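The long way up the ladder

I have been stuck in Gold for nine seasons. I want to get that out of the way early, before anyone reads on thinking they're about to get tips from a good player. I'm a support main with slow hands and a mouse that double-clicks when the weather's humid, and I love my little amateur league more than any game I've ever paid full price for.

The league is called the Pavton Cup. It runs out of Mendilby, mostly online, with one in-person final each January when it's far too hot to be sitting next to a gaming PC. It's six-a-side, the old format, on custom lobbies, because the people who started it never forgave the switch to five and weren't going to let a patch tell them what to do. When I joined there were 50 of us. The sign-up sheet for this season had 124 names on it by the time it closed, and I'm told there's a waiting list!

My team is Istar. We're named after a typo in the original registration form (it was meant to be "I Star", which is worse, so we kept it). Our colours are purple and a sort of mustard, and our record last season was three wins and a lot of very close losses that I will defend to anyone who'll listen. The team we can't beat is Mollel. They don't have better aim than us, or not by much. They just talk properly. I sat in on one of their practice nights as a spectator, with their permission, and the voice channel was so calm I thought my headset had died. Somebody says where the flanker is, somebody says "got it", and then it's quiet again until the next useful thing.

Ours sounds like a family trying to park a caravan.

So this year we decided to train. I'd never trained for a video game in my life and felt a bit silly about it, but we set aside two nights a week, one for scrims and one for watching our own replays. The replays are brutal. You think you died because your tank ran off and left you, and then you watch it back and there you are, standing in the open in the middle of the road, admiring a health pack. I've now seen myself do this on every map in the rotation. On one of them I did it twice in the same round, from the same spot, to the same sniper.

The other big change has been the ban rule. From this season each team gets to take one hero off the table before a map, and I was dead against it. I play three heroes, and two of them are the sort that people like to ban. But it's made the whole thing more fun to watch and a lot less predictable, and I've had to learn a fourth, badly. I spent most of a long weekend in the practice range trying to land her sleep shot on a bot that walks in a straight line – I won't say how many I missed.

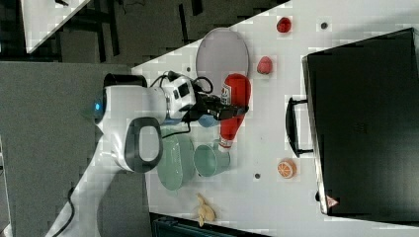 One reader of my last column wrote in to say the ban rule suits the big rosters and nobody else, and that a team with six players and no subs is going to get squeezed out by week four. It's a fair point. We've got seven on a good night, and our seventh works late shifts. Mollel has a bench. I'd like to see the league try a season where the bottom half of the table gets first pick of the bans, and I've put that in the suggestions thread, where it has so far collected two thumbs up and an argument about something else.

Money's the other thing. The prize pool this season is $225, split between the top two, and once you've taken out what we spend on snacks on replay nights I reckon we'd be behind even if we won the lot. I don't care. I want the mug. There's a mug for the winners, hand-painted, with a handle that's been glued back on, and Mollel has had it for two years running.

We play them again in a fortnight. I've been told I'm allowed to say five words in voice chat per fight, and I'm practising.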